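Visit to the Janard Sports Broadcast Center, Sillmont

Report of the delegation from the Jasińska School of Media

In February a delegation from the School visited the Janard Sports Broadcast Center in Sillmont, where two daily football discussion programs are produced for regional television. The purpose of the visit was to see how a live studio debate is prepared and aired, and to decide whether the second-year course in sports presentation should be changed. The delegation was led by Bronisława Żak and included four members of the teaching staff. The Center made its morning program, Clastilier Sports Hour, available for observation from the first planning call to the closing credits.

Arrival and planning call

The delegation was received at 5:40 a.m. and taken directly to the planning call, which had already begun. Gheorghița Roman, the program's senior producer, was working through a list of subjects drawn up the night before. Most concerned a quarterback who had been taken out of the previous game in the third quarter and had afterward spoken critically of his coach. The hosts had each sent in a short written position by e-mail.

The School's staff had expected these positions to be assigned. They are not. A host who agrees with the other panelists on a subject is asked to say so, and the subject is either shortened or dropped. On the morning of the visit one segment, on a contract dispute, was removed for that reason and replaced by an interview with a former line coach. The change was made at 6:15 and required new graphics, a new introduction and a call to the coach, who was still asleep when the telephone rang.

The research desk

The research desk occupies a narrow room behind the control room. It keeps a file on every player and coach likely to be discussed during the season. At the time of the visit there were 543 such files, of which 457 had been updated since the start of the playoffs. Each file holds recent statistics, injury reports and, most importantly for a discussion program, a dated record of what the player has said in public. When a host quotes a player on air, the desk is expected to have the full quotation ready before the end of the segment.

Hafþór Kragh of the research desk explained that errors in quotation are the most common cause of complaints from team press offices. A remark made in a locker room is often shortened by the first outlet to carry it, and the shorter form is then repeated. The desk therefore works from the original recording where one exists. If it does not, the host is told to describe the remark in general terms. The delegation was shown a correction read on air earlier in the season, together with the correspondence that led to it. 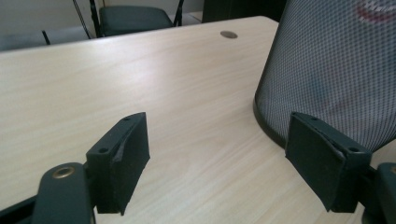

Nerea Benítez remarked that students at the School are taught to speak from notes and are seldom asked where the notes came from, and that she would like every on-air quotation in the second-year course to be submitted with its source. Mr. Kragh offered to send a copy of the desk's source sheet, a single page with spaces for the speaker, the setting, the full wording and the name of the person who checked it. The sheet has since been received and is held in the department office.

The live program

The program went on air at 7:00 a.m. Half of the delegation watched from the control room and the other half from the studio floor, changing places at the second commercial break. Talking was not permitted on the floor. In the control room it was almost constant, and some members found it hard at first to tell which instructions were meant for the hosts and which for the camera operators.

The opening segment ran long. The panel disagreed sharply on whether the quarterback should have spoken publicly at all, and Ms. Roman allowed the exchange to continue past its planned end. Time was recovered by cutting a recorded report on college recruiting, which was held over to the next morning. She told the delegation afterward that a producer should be willing to give up prepared material, but that the reporter whose work is cut must be informed before the program ends. She made that call herself during the final break.

The interview with the line coach was less successful. The telephone connection was poor, and the host twice asked a question that had already been answered. This was discussed openly at the review meeting, where it was agreed that the guest should have been called back on another line.

Viewer response

Messages from viewers are read by a team of 2 during the program and for an hour after it. On the morning of the visit 149 were received. Most took a side in the quarterback discussion. A smaller group objected to the amount of time given to it and asked for more on the weekend's other games. Kacper Rutkowska, of the School's delegation, asked whether such messages affect the next day's list of subjects. The answer was that they are passed to the planning call in summary form, and that requests for coverage of smaller teams are given particular attention during the off-season.

Matters for the School

The delegation recommends that the second-year course include one full rehearsal in which a subject is changed less than an hour before recording. It also recommends that written positions be collected from student panelists in advance, following the Center's practice, and that the source sheet be adopted from the start of the next term.

The Center has indicated that it can accept student observers in small groups – no more than three at a time – outside the playoff period. Observers must be at the main entrance by 5:30 a.m. and should note that the first bus from Sillmont station does not arrive until after six. Requests should be sent to the department office, which will forward them to Ms. Roman.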